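The Ledge Behind the Faucet
Everyone wants to sell you a calmer bathroom. We tried simply putting less in ours.

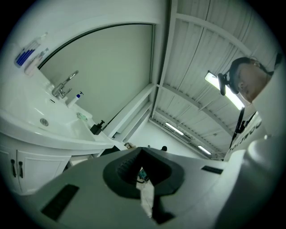
Vol. 31, Issue 2 – page 236

The promise goes like this. You buy a set of matching bottles, you pour your soap into them, and by the weekend you're the sort of person who lights a candle before brushing. I have read this promise in Kirkine's spring catalog, on the back of a Shimada shelf bracket package and in a leaflet that fell out of a box of Brella hooks. I don't believe it. I've also spent more than I'd like on the evidence.

My doubts start at the back of the basin. A one-piece washbasin on a white cabinet usually gives you a strip of flat ledge on either side of the faucet, and that strip is where every bathroom plan goes to die. Ours has a white pump bottle with a blue head right next to the faucet, then the bar of soap in its pale green dish, then a black pump dispenser down at the end. None of it matches. According to the Zastata storage guide, which I paid money for, this is "visual noise" and should be decanted into a set of three.

I did decant, for 20 days in a previous apartment. The amber bottles looked fine and the pumps clogged. Guests washed their hands with conditioner. By the time I moved out I had gone back to whatever came home from the store, and the blue pump head has one great advantage over amber glass: people know which bottle it is.

The bar of soap gets the most disapproval from the professionals. Bars are supposed to be messy, and a dish is one more thing to wipe under. Both are true. A bar also lasts longer in our house than any pump, and a dish can be rinsed under the faucet while you wait for the water to warm up. I've yet to see a guide do the math on that.

Then there's the wall shelf. Shimada would like you to have two, staggered, with a trailing plant. One is plenty. The clear container goes up there, and a pale pink bottle with a white cap leans beside it, and that's a full shelf as far as I'm concerned. Anything you have to move to reach something else will end up on the ledge within a week, next to the faucet, getting splashed.

I'll grant the organizing people one point – the cabinet matters more than the counter. Two doors with plain black pulls will hide a great deal, and what they hide tends to be the problem. When I cleared ours out in May I found sunscreen from three summers and a drain strainer still in its package, bought for a drain it didn't fit. I kept the sunscreen longer than I should have. The strainer went straight into the trash.

Kirkine sells a pull-out tray for this kind of cabinet. It's well made, and it takes up nearly as much room as the things you'd put in it. Brella has a rack that hangs inside the door, and I was ready to like it until I tried closing the door with a hair dryer in there. A shoebox without its lid did the same job for nothing.

As for cleaning, wipe the ledge when you wipe the bowl, and pick the bottles up when you do it. Most people go around them. I went around them for years, and you can tell by the rings. The overflow slot under the faucet wants an old toothbrush now and then, and no product I tested for that was better than the toothbrush.

Prices and stock were checked 4/1/20. The Zastata guide has since gone into a second edition, with a longer chapter on decanting.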